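Teaching a Gripper to Handle Odd Shapes - Build Report

Clutstead Makers' Course, spring and summer project

My plan back in March was to finish this in six weeks. I'm writing the report on 16th July, so you can guess how well that went. I still had a great time with it and I'd do it again tomorrow (with a different cable, more on that later).

What I wanted was a small arm with a camera at the wrist that could pick up things that aren't nice cubes. Every beginner tutorial uses a cube! Cubes have flat sides and matte paint and they sit where you put them. The stuff on our bench is shiny, or see-through, or floppy, or has a hose hanging off it, and I wanted to know how far I could get with that on a student budget and a bench shared with everybody else in the workshop.

The arm itself is a secondhand Umberg that the shop already had. It came with no manual and one joint that clicked when it got past horizontal. I took the joint apart, cleaned out what looked like years of old grease, put in a new washer and the click went away. I also had to re-crimp two connectors at the base. The gripper is my own design, two printed fingers on a hobby servo, with strips of silicone glued on the inside. I went through four versions of the fingers. Version one was too short, version two snapped, version three was fine until I stepped on it.

Tarun Dwivedi helped me with the wiring and he is much tidier at it than I am. He talked me into running the camera cable along the outside of the arm in a spiral, with slack at every joint. I had wanted it inside the tube because it looked cooler. I tried it my way first and the cable got pinched on the second evening, so his way it was.

For the camera I used a cheap wide lens module, mounted as close to the fingers as I could get it. Mounting it there means the picture tips over every time the wrist rolls, and you don't notice how much until you try to draw boxes on the pictures by hand. A bench turns into a hillside. Ceiling lights end up down the side. My first detector had only seen level pictures and it fell apart as soon as the wrist moved, so I threw those labels out and started again with the arm in all kinds of poses.

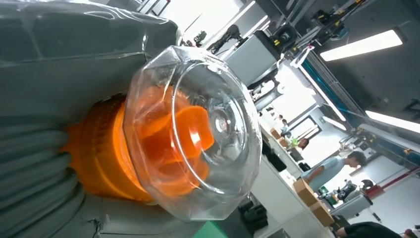 Clear plastic was the worst of it. I had read that transparent things are hard for cameras, but I figured that meant a bit less accurate. No! The detector would put its box around a glint, or around whatever colored part was sitting behind the plastic, and then the fingers would close a good inch from where they should. Plastic wrap was nearly as bad, all those little folds with a highlight on each one. Turning the exposure down helped more than anything clever I did in code. I lost some detail in the dark corners of the bench but the highlights stopped blowing out and the boxes settled down.

In the end I collected 3,937 pictures and kept a bit over 3,000 after tossing the blurry ones. Labeling took forever. I did it in the evenings with the radio on, and I held back 800 of the good ones for testing so I wouldn't fool myself. The training ran overnight on the shop computer, with a note taped to the keyboard asking people to leave it alone. Somebody turned it off anyway, the first time.

The grabbing part is simple. The arm goes to a look pose, takes a picture, picks the object it's most sure of, moves halfway, takes another picture, corrects, and closes. That second picture was Tarun's idea too and it made a huge difference, since the first guess from far away is always a little off. I set the servo to stop when the current climbs, so it doesn't crush anything. The Tistska driver board reports current straight out of the box - I'd recommend it just for that.

Results: on the final run it got 66 percent of its grabs on the first try. Solid, plain objects were easy. Ribbed and grooved things went better than I expected, I think because the silicone has something to bite into. Clear covers and anything wrapped were where most of the misses came from.

Things I'd change. The Van Damme power supply is too weak for the arm and the gripper moving together, and the lights on the board dim when both start at once. The camera cable needs to be a flexible one made for moving parts. And I want a small ring light with a diffuser at the wrist, so the glare at least comes from a direction I know.

The finger files and the labeling script are in the shared folder at the shop. Version four, please, not version two.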